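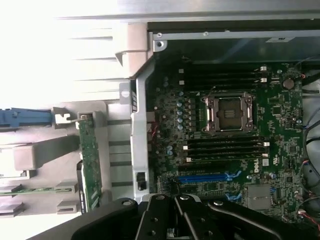 Photo: Jad Darwish

Shelter notebook, intake and kennels — January, 7:40 a.m.

Six dogs in overnight from the Skamen transfer. All scanned at the door. Four chips read on the first pass, one only after a second sweep along the left shoulder, one dog with no chip. Lama Masri has the unregistered numbers and will call the registry after nine.

Isolation runs at 54 percent humidity, still above where we want it. Exhaust fan on low since last night; set to high at 7:15. Check again at noon.

Weights taken on the floor scale. Zero was off by 20 g before the first dog, reset, then stable. The shepherd mix was weighed twice because he would not stand still; second value entered.

Deworming given to all six with food. The brown female left half of hers. Dose repeated by hand, swallowed. Fecal samples from runs 2 and 5 are in the fridge, top shelf, labeled.

Mikness disinfectant: down to the last 500 ml. Reorder with Abou Jaoude, same concentrate as before. The stronger one left a film on the kennel doors and the dogs licked it.

Run 4 latch sticks when the door is pushed from inside. Filed the strike plate, closes now. Clip stays on at night until Jad has looked at it.

Behavior notes — the two littermates guard food from each other. Feed apart, bowls out after 15 minutes. No walks together with the Wurkolwood group until the cough check is done.

To do: second scan on the unchipped dog, bedding for run 3, noon humidity.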